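Stekeo: the software gallery

Gallery pages on robotics sites tend to show the hardware from its best side, with nice lighting. Ours is about the software, which has no best side and doesn't photograph at all. One picture will have to do, and the entries after it are the parts of Stekeo that refused to sit for a portrait, with a line or two each.

For anyone arriving from a search engine: Stekeo is the set of tools we use at Fuvach to turn hand-held gripper recordings into something a planner can learn from. It reads the video, works out where the gripper went, cuts the recording into separate actions and throws away what it can't make sense of. It throws away a good deal. We used to take this personally.

Page put together by Nabila Ngau, 12/10/2024. Complaints about the wording go to her, complaints about the code go to the tracker.
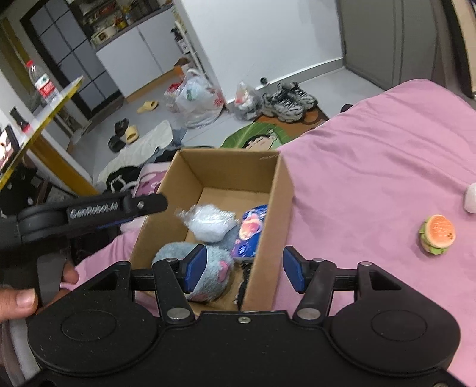
Box and bedsheet, with a plush toy in the carton and a toy hamburger out on the pink.

The segmenter has strong views on bundles like the clear plastic one in the carton. Crumpled wrapping has no outline worth the name, and our first version would divide one piece into several objects, then lose all of them. The current version puts anything shiny and shapeless into a class called "film" and asks the planner to be careful. The planner has its own idea of careful.

The rest of the collection, without pictures:

Pose tracker
Works out where the gripper is from what its camera sees. Likes corners, edges and patterned floor mats. Dislikes plain walls, on which it will cheerfully report that you've stopped moving. The fix was to let it say "don't know", a phrase it took two rewrites to learn.

Finger gap reader
Measures the opening between the two fingertips. Blue pads help, as very little food and hardly any furniture is that colour. Toys are another matter, and so is packaging. It now checks that a blue thing is where a pad could possibly be before getting excited.

Second gripper filter
With two hand-held grippers at work, each one wanders into the other's view. An early build of Stekeo treated the visitor as an obstacle and planned politely round it, which made two-handed work look like a pair of strangers in a doorway. The filter masks the other tool and keeps its track separately.

Thumb filter
A late addition. The segmenter had been offering thumbs as candidates for picking up, with high confidence. We've asked it to stop.

Action cutter
Splits a long recording at the points where the fingers close and open. People hesitate far more than they think they do, so there is a setting for how long a pause counts as a pause. The default is 400 milliseconds. Every new user changes it in the first week and puts it back in the second.

Box model
Open cartons get a proper set of walls in the planner, including the near one, which everybody forgets until the simulated wrist goes through it. Soft things leaning on the inside of a wall are still treated as part of the wall. This is known, it is ticket 54, and it has been ticket 54 for a long while.

Bed model
There isn't one. A bed is a table with a bad attitude. Stekeo fits a flat surface to it, adds a margin for wrinkles and hopes. Suggestions welcome, particularly from anyone who has modelled a duvet and kept their job.

Viewer
Plays back a recording with the gripper path drawn on top and the rejected stretches greyed out. Written by Nabila over one November as a stopgap, and therefore the most reliable thing we own. The colour scheme is hers and isn't up for discussion.

Replay check
Runs a finished plan against the original recording and gives it a score out of a hundred. Anything under 70 goes back. The score means less than the graph would suggest, but the graph goes up and to the right, so it is the part visitors ask to see.

Label editor
Lets a human overrule the segmenter. Logs who overruled whom. The log is mostly one person renaming "bread roll" to "hamburger (toy)" and the nightly job renaming it back. The job has since lost its write access.

Getting hold of it
The viewer and the action cutter can be used without the rest. Start with the notes under Prutstead, our name for the settings bundle, and leave the margins alone until you've run the replay check once. If the tracker refuses to start, look at the clock on the recording machine before you write to us.

Next to be added: the grasp ranker, as soon as it agrees with itself two days running.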